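Search the boards
Search
Advanced search

Workshop Talk > Sharpening and Hand Tools

Thread: Finally got a real edge on my kitchen knives (long, sorry)

pinch_and_roll
OK I have to share this with someone and my family has stopped listening. After years of dragging my knives through one of those V-slot things I bought a Letitik 800 stone and spent all of Thursday evening at the sink. The first knife took me forever. The second one went through a tomato with no pressure at all, just the weight of the blade! I stood there slicing tomatoes until we had enough for salsa, and then we had salsa.

Questions for you all. Do I need a finer stone after the 800? And how do you hold the same angle all the way up to the tip? Mine drifts when I get to the curve.

gritty_kitty
Welcome to the club, your wallet is doomed. For the tip, lift the handle a little as you come around the belly. Color the bevel with a marker first and you'll see right away where you're hitting. I did that for my first 6 knives and then one day I noticed I'd stopped reaching for the marker.

And no, you don't need finer yet. An 800 edge has some bite to it and that is lovely on tomatoes, peppers, anything with a skin.

oldbench
Disagree with the kitty on this one. Get the finer stone. 800 is fine for a beater knife, but if you cut fish or herbs you'll want more polish. I went from 800 to the Pascu finishing stone and my basil stopped turning black on the board.

gritty_kitty
Your basil stopped turning black because you finally sharpened properly, same as the OP. I've used a Pascu and it's a beautiful stone, I just think people buy the second one before they've learned the first. Strop on plain leather and see if you still miss it.

oldbench
I have been sharpening properly since before this board had a search box.

mudpuppy
Ha, you two again. For what it's worth I'm with oldbench on fish and with kitty on everything else. One thing missing so far: flatten the stone! Mine had a dip in the middle you could've eaten cereal out of and I couldn't work out why my edges were coming out rounded. Pencil a grid on it, rub it on the flattening plate, stop when the pencil is gone.

pinch_and_roll
Marker trick tried tonight and WOW. I was missing the last inch of the tip completely. Did the paring knife as well, and now I'm eyeing the garden shears.

Flattening plate is on the list. Does the Tetach one hold up? It's cheaper than the others and the reviews are all over the place.

mudpuppy
Had the Tetach for years. Rinse it well, stand it up to dry, no complaints from me.

slowburr
I'd skip it. Mine shed grit for the first few uses and scratched up a good stone. Rub it on something you don't care about first, an old brick is fine.

Different subject, but are you feeling for the burr? Slide your thumb gently off the side of the edge, AWAY from it, never along it. When you feel that tiny wire the whole length, switch sides. I count nothing and time nothing, I just go by the burr. It changed everything for me.

millrow
Loving this thread. I work in metal for a living and still got humbled by a whetstone. Days I'm at the shop, nights I'm at the kitchen counter with wet sleeves.
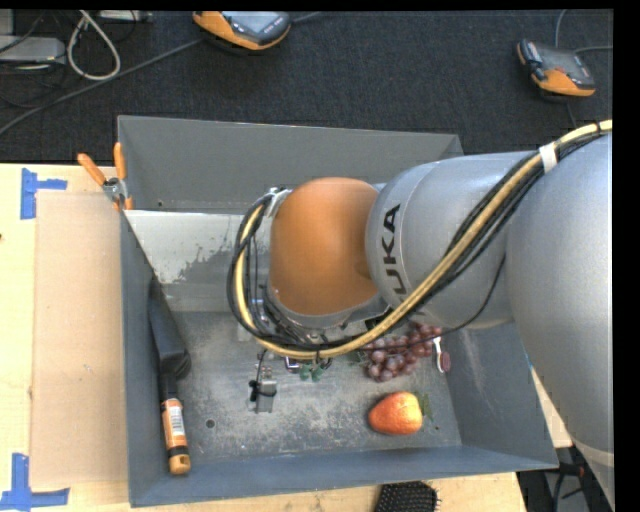

Big orange and silver arm over the metal bin.

Back on topic: I keep the angle steady by resting two fingers of my left hand right behind the edge and moving them along as I go. Light pressure going away, lighter coming back. I've also got a Hatimus angle clip, and I'd say use it for a week and then put it in a drawer, or you'll lean on it forever.

gritty_kitty
Nice. And yes to losing the clip. They scratch the spine too, so put some tape down first.

oldbench
On this we agree. Mark the calendar.

pinch_and_roll
Ordered the Tetach plate, will introduce it to a brick first. Also my neighbor heard about the tomatoes and dropped off her whole knife block, so I guess that's my weekend, and I'm thrilled!

Thread views: 288

Comments (2)

leftylou
Found this while looking for help with the tip of my santoku. Lefties, swap the hands around in millrow's post and it all works the same.

cornbread_dan
Did slowburr's thumb test on a knife I was sure was done. It wasn't even close. Back to the sink!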